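4.2 What stays out on the counter

The households in the Letmont group were asked to leave their kitchens as they were on an ordinary day. We did not ask anyone to clear surfaces or put food away. Of the 11 kitchens visited in July, this one had the fullest worktop, and we use it here to show how the categories in Section 3 apply.

Cooking ingredients and drink-making items shared the same surface. Produce was kept in small open dishes, with dried plant matter beside it, and preserved or steeped foods stood nearby in jars with screw lids. In our coding these are "open stock": items kept in sight between meals and used a little at a time.

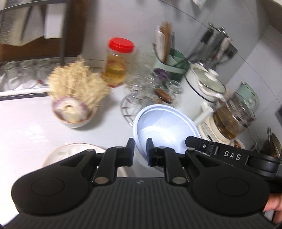 Figure 3a. Open stock on the white worktop: half a red onion and dried stems in a shallow beige bowl, with a red-lidded jar of golden yellow liquid close by. The pale blue bowl is in front.

The householder told us that the bowls move several times a day and the jars almost never do. We heard the same from other households. Karagiannis makes a similar split between items that travel and items that stay, although that work dealt with pantry shelves and did not cover worktops.

Appliances were coded apart from containers, even where an appliance was holding food or drink. This matters most for kettles. A kettle with a brew in it is a tool and a store at the same time, and the two coders first disagreed on how to enter it. Sorin Mujić proposed a second field for contents — the field was added before the Irdale visits and the earlier sheets were recoded to match. The full set has 657 entries. 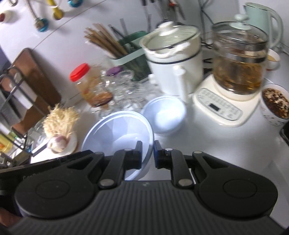
Figure 3b. Appliances and containers on the same worktop. The glass kettle holds amber liquid with dark herbal ingredients. A pale mint-green kettle stands behind it, and a white cup with a milky tan drink is between the two.

Cups in use were the hardest items to place. A cup with a drink in it will usually be gone within the hour, but it takes up space just as a jar does. We kept cups in the main count and marked them as short-stay. Upright storage, such as utensil holders and board racks, was entered as one item whatever it held.

Correspondence: Relleo Household Studies, Letmont. Version of 2022-08-27. Back to top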